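5월 정기 설비 회의록

- 장소: Undov 건물 관리동 회의실
- 개회: 오후 4시
- 참석: Undov 시설 부문, Kidard(전기 시공), Venckus(계측), Badik(입주사 대표 자격)
- 안건: 공용 전력 계량 방식 변경, 콘센트 회로 분리, 야간 대기 부하, 기타

## 1. 전차 회의록 확인

전차 회의록은 수정 없이 승인됨. 단, 옥상 환기팬 정격 표기 오류는 부록 표에서 정정하기로 함. 본문은 그대로 둠.

## 2. 공용 전력 계량

Venckus가 4월분 검침 결과를 보고함. 공용부 합계는 2311 kWh이며 이 값에는 복도 조명, 급수 펌프, 탕비 공간 콘센트가 모두 포함됨. 현 계량기는 합산값만 출력하므로 용도별 배분은 불가능함. 입주사별 청구는 지금까지 임대 면적 비율로 처리해 왔음.

Badik은 면적 비율 배분이 실제 사용과 맞지 않는다는 의견을 재차 제출함. 펌프와 조명은 면적 비율을 유지하되 콘센트 회로는 별도 계량으로 전환하자는 안임. Undov는 원칙에 동의하나 계량기 추가 비용의 부담 주체가 정해지지 않은 상태에서는 확정할 수 없다고 답변함.

검침 시각도 논의됨. 매월 말일 오전에 수기로 읽는 현행 방식은 담당자에 따라 시각 편차가 발생함. Venckus는 펄스 출력형 계량기로 교체할 경우 30분 간격 자동 기록이 가능하다고 설명함. 기존 통신선 재사용 여부는 배관 내부 확인 후 회신하기로 함.

## 3. 콘센트 회로 분리

Kidard가 현행 결선도를 기준으로 분리안을 설명함. 공용 콘센트는 현재 단일 분기 회로에 연결되어 있으며 이를 4개 회로로 나눔. 냉장고와 같은 상시 부하는 전용 회로에 배치하고, 주전자 및 전열 기기용 콘센트와 차단기를 공유하지 않도록 함.

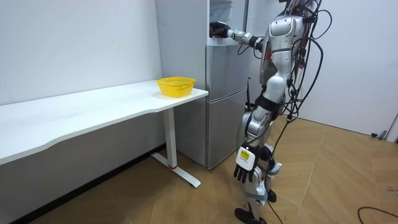
사진 1. 은색 2문형 냉장고. 상단 칸 열림.

전용 회로의 누전차단기는 정격감도전류 30 mA로 통일함. 상시 부하 회로에 감도가 다른 차단기를 쓰자는 의견도 있었으나 예비품 관리가 복잡해지므로 채택하지 않음. 분전반 여유 공간은 확인 완료. 외함 교체는 필요 없음. 다만 접지 단자대의 잔여 단자가 부족하여 단자대 한 조를 추가해야 함.

회로 명칭은 분전반 문 안쪽의 표와 콘센트 덮개 양쪽에 동일하게 표기함. 현재 표에는 철거된 에어컨 회로가 남아 있고, 복도 끝 콘센트는 어느 차단기에도 기재되어 있지 않음. Kidard는 공사 전에 회로 추적을 먼저 실시하고 결과를 결선도에 반영하여 재배포함.

공사 중 정전 구간은 오전으로 한정함. 급수 펌프 회로는 작업 대상이 아니며 정전 대상에서 제외됨. 입주사 서버 장비는 별도 인입이므로 영향 없음. Badik이 이 부분을 서면으로 확인해 달라고 요청하여 Undov가 공지문에 문구를 넣기로 함.

## 4. 야간 대기 부하

자정 이후에도 공용 콘센트 회로 전류가 예상보다 높게 유지됨. 클램프 측정은 하룻밤만 실시되어 원인 기기를 특정할 수 없음. Venckus는 기록식 전류계를 40일간 설치하고 주중과 주말을 나누어 비교할 것을 제안함. 이의 없음.

측정 기간 중에는 콘센트 배치를 변경하지 않음. 불가피하게 기기를 이동할 경우 시각과 콘센트 번호를 기록지에 기입함. 멀티탭 추가 연결은 측정 여부와 관계없이 금지하며, 기존 멀티탭은 과부하 차단 기능이 있는 제품인지 확인함.

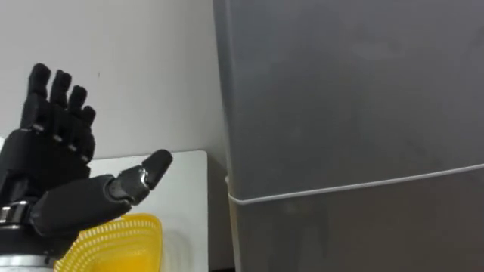 Kidard는 측정이 끝나기 전에 회로를 분리하면 전후 비교의 기준이 없어진다며 착공을 측정 종료 이후로 미루자고 발언함. 회로 추적과 명칭표 정비는 부하에 영향을 주지 않으므로 먼저 진행해도 무방하다는 의견도 덧붙임. Undov는 자재 발주를 예정대로 하되 착공만 조정하는 것으로 정리함.

## 5. 기타

- 지하 통로 비상조명 축전지 점검표의 서식이 층마다 다름. Undov 서식으로 통일.
- 계단실 점멸기 한 곳의 접촉 불량 신고 접수. Kidard가 회로 추적 시 함께 확인.
- 자전거 보관소 콘센트 설치 요청은 옥외 방수 등급 검토가 끝나지 않아 차기 회의로 이월.

## 결정 사항

| 항목 | 담당 | 상태 |
|---|---|---|
| 콘센트 회로 별도 계량 | Undov, Badik | 비용 부담 협의 후 재상정 |
| 통신선 재사용 확인 | Venckus | 진행 |
| 회로 추적 및 결선도 갱신 | Kidard | 착수 |
| 기록식 전류계 설치 | Venckus | 승인 |
| 접지 단자대 추가 | Kidard | 승인 |
| 정전 공지문 작성 | Undov | 초안 회람 예정 |

차기 회의는 전류 측정 종료 후 소집함. 측정 원자료는 회의 전에 전 참석사에 배포하며, 단위는 암페어로 통일함.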